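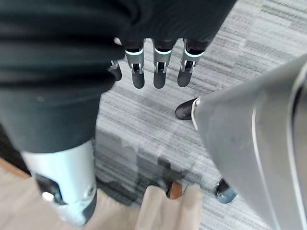 Page last changed: Wednesday, 16:10

Guest Room Inspection Checklist, Clokembridge Lodge
Form 1246, with inspector's comments

Scope: sleeping rooms on the ground and upper floors. Bathrooms are on Form 2632. Mark each item P (pass), F (fail) or N/A. Any F needs a comment and a work order number before the room goes back on the board.

1. Door and exit route

1.1 Door closes and latches from fully open without help. P
1.2 Evacuation plan fixed to inside of door, current revision. F
Comment: plan shows the old stairwell. Replace with the Thibodeau wing drawing.
1.3 Door viewer clear, chain or bar secure. P
1.4 Gap under door no more than 10 mm. P

2. Smoke and carbon monoxide alarms

2.1 Test button sounds alarm. P
2.2 Alarm within its replacement date. P
Comment: expires before the next annual round. Add to November order.
2.3 No paint, tape or dust over the vents. P

3. Electrical

3.1 Outlets firm in wall, no scorch marks or cracked plates. F
Comment: outlet left of the desk moves when a plug is pulled. Breaker off and tagged. Electrician to refit box.
3.2 Bedside lamps: cord undamaged, bulb within marked wattage. P
3.3 Heater clear of curtains and furniture by at least 50 cm. P
3.4 No extension cord in use as permanent wiring. P

4. Bed and linen

4.1 Frame bolts tight, no movement at the headboard. P
4.2 Slats seated, none split. P
4.3 Mattress label legible, seams closed. P
4.4 Seams and piping checked for bed bugs with a torch. P
4.5 Sheets free of tears and stains, corners tucked, no fabric trailing where a foot could catch it. P
Comment: lift the sheet at each side and check the mattress edge as well as the top.
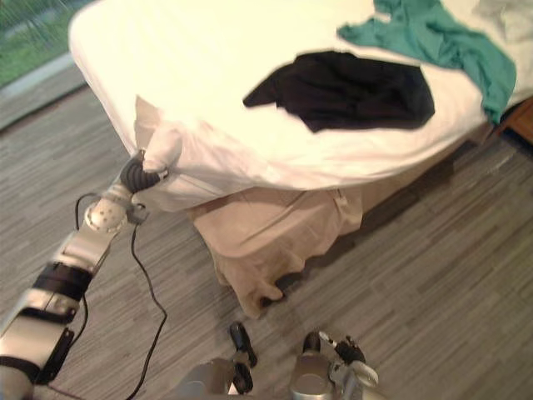 5. Windows and blinds

5.1 Window opens, closes and locks. P
5.2 Opening limiter fitted on upper floor. N/A
5.3 Blind cords on a cleat or tensioner, no free loops. F
Comment: cleat missing. Nuvano kit in stores, two screws per cleat.

6. Floor and walls

6.1 Carpet edges and joining strips flat. P
6.2 Wall-mounted shelves and mirror fixed to studs. P
6.3 No damp or mould behind furniture. P
Comment: moisture reading repeated behind the wardrobe, unchanged from last round.

Result: three fails. Room held. Items 1.2 and 5.3 to maintenance, 3.1 to Indutero under the service contract. Reinspect failed items within 30 days and keep this sheet with the room file.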